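栏目:招募 / 征集 / 长期有效(至招满为止)

Siltum 合唱团招男低音,兼招一位愿意翻谱的人
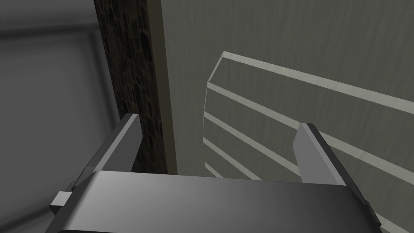 一、我们是谁

Siltum 是一个业余合唱团,名字是创团时几个人在饭桌上起的,当时谁都没记下它的意思,现在问起来有三种说法,都不太可信。团里在册的人不少,每周能到场的则要看天气和附近球赛的安排。指挥是 Arlindo Fontes,教了半辈子视唱练耳,脾气温和,唯一的例外是有人在休止符里翻塑料袋。

排练在 Mondley 楼二层的旧阅览室。回声很好,好到可以掩盖一部分错误,所以大家对这间屋子感情很深。楼里没有电梯,上楼顺便就把气息练了。

二、缺什么人

男低音 2 名。女高音我们有很多,多到站成两排还要侧身。男低音目前的情况是:一位腰不好,一位搬去了 Hamden,剩下的一位每到弱起就看别人,而他旁边已经没有别人了。

翻谱员 1 名。钢琴伴奏眼睛不错,手也够快,可惜只有两只。会看谱即可,不必会弹,最好不要在翻页的时候跟着哼。

三、什么样的人合适

能唱到低音 F,早上刚起床时能唱到的不算。

识简谱或五线谱都行。完全不识谱但耳朵好的,也欢迎来聊,团里有过先例,后来他成了音准最稳的一个,让另外几位音乐专业毕业的颇为尴尬。

年龄不限。往届最年长的团员是带着老花镜和折叠凳来面试的,折叠凳现在还放在排练室,大家轮流坐。

如果您的主要目的是独唱,请慎重考虑。本团一年有一处独唱,四小节,已经有人在排队了。

四、要付出什么

每周排练一次,晚上,中间休息一刻钟。休息时有茶,茶叶是轮流带的,质量随人。

每季度团费 60 元,用于复印谱子和给钢琴调音。调音师说这架琴还能再撑几年,他前几年也是这么说的。

演出服自备:黑裤、黑鞋、白衬衫。“接近黑色”的藏青在舞台灯下会非常藏青,请在家里对着灯先看一眼。

五、会得到什么

没有报酬。有一场八月的夏末音乐会,场地不大,观众以亲属为主,掌声因此相当热烈。曲目包括两首民歌改编、一组文艺复兴时期的牧歌,以及 Fontes 老师自己写的一首《渡口》。这首作品低音部有大段长音,写的时候团里的男低音还比较充足。

唱得久了,您大概会在洗碗时不自觉地唱起低声部,家里人听不出是什么歌。这属于正常现象。

六、怎么报名

请写一封邮件,或者直接在排练日晚上到 Mondley 楼二层,找门上贴着“请轻关”的那间。信里说明您的声部、能来的时段、以前唱过什么。没唱过也请写上“没唱过”,省得我们再问一遍。不必附录音,手机录出来的低音通常听着像冰箱。

试唱很短:跟琴模唱几个音,再唱一段自选曲目。自选曲目请不要超过一分钟,国歌和生日歌都可以,后者请唱准那个八度。唱完当场告诉您结果。没通过的可以留下来听完整场排练,茶照喝。

翻谱员的面试是翻一首快板,翻完琴声还在继续就算通过。

开车来的请把车停在楼后,坐 921 路公交来的在终点前一站下,过马路往坡上走。门口有一只橘猫,它不归本团管,也不负责指路。

Siltum 合唱团团务组
2023年7月

本网站使用 Cookie 以改善您的浏览体验。继续浏览即表示您同意我们的 Cookie 政策。[接受] [了解更多]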